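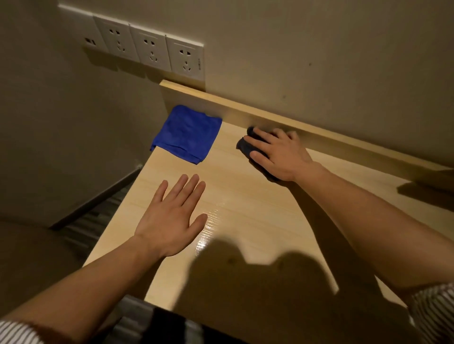 Does giving interpreters the glossary a day early make them more accurate?

We can't tell from what we ran in September, and I don't think Mandness can tell from theirs either.

Mon 5 January

Back to the glossary study. Reread the whole September folder this morning with coffee and a bad attitude. Writing this down before Bianca's meeting so I don't get talked out of it.

What we did, for anyone who wasn't in the group then: 12 interpreters, Romanian into English, consecutive, same speech for all of them (the Nekton harbor talk, the one with the dredging terms). Half got the term list the day before, half got it when they walked in. The list was 200 entries. Two raters, Valentin and me, scored the recordings.

The early group did better. Fine. Things I don't like about that:

People picked their own slot. The early list went to whoever signed up first. The ones who sign up first for a lab study are also the ones who read the list, read the background, and probably call a cousin who works on a dredger. Dorin says this evens out. With six in a group I don't see how.

We scored terms heavily and everything else lightly. If you hand somebody a term list and then grade them on terms, you will find that the list helps. I went back to the recording of the interpreter we ranked second, and she gets every term on the list and loses the speaker's main point about who pays for the cleanup. A person sitting in the room would have come away believing the port authority had agreed to it. Our score sheet barely noticed. Her "silt curtain" was perfect.

Valentin and I weren't blind. He'd handed out the lists himself, and I knew most of the voices anyway.

On 17 of the terms the list itself is arguable. Vasilică went through it over the break and sent back a marked copy, and I agree with most of his marks. Some are plain mistakes ("berth" and "quay" given the same Romanian word, no note). Others are what Todex put in by itself when we ran the extraction, and we let them stand. So some people in the early group studied a wrong term, used it, and got full points from us. Somebody in the late group used the better word and got marked down. I checked. It was me who marked it down.

About the Mandness result everybody keeps quoting at me. Their write-up says early preparation "significantly improves delivery." Read it twice. There's no description of how delivery was rated, no mention of who did the rating, and the speeches were different for the two groups. Aurel likes it because it agrees with us. That doesn't count as support in my book.

Bianca's idea is to go ahead and write up September as a pilot and fix the problems in the next round. I could live with that if the word pilot is in the title and the accuracy claim comes out of the summary. I can't live with the draft as it stands, which says "clear benefit" on the first page.

If we do run it again, what I'd want:

- slots assigned by draw, after sign-up
- a short list, hand checked by Vasilică, no raw Todex output
- raters who don't know the interpreters. Surdu might lend us people, ask
- a question sheet for listeners who have no Romanian: who promised what, to whom, by when. Score that first and terms second
- a third group that gets the background reading and no list at all

Dorin will object to the last one on grounds of cost. It's the one I'd fight for. My hunch is that reading up on the subject does most of the work and the list gets the credit, but I had a hunch about booth lighting too and that went nowhere.

Open: do we still have the sign-up sheet with the times on it? If we do, I can at least see how far apart the two groups were. Valentin thought it was with the consent forms. Not there when I looked.

Also open: rescore the second-ranked recording with Bianca listening cold, no transcript. Then the one we ranked last, which I remember as being easier to follow. I don't trust my memory of it, so no telling her that beforehand.

Todex license is up for renewal. Don't renew until Vasilică has finished his notes.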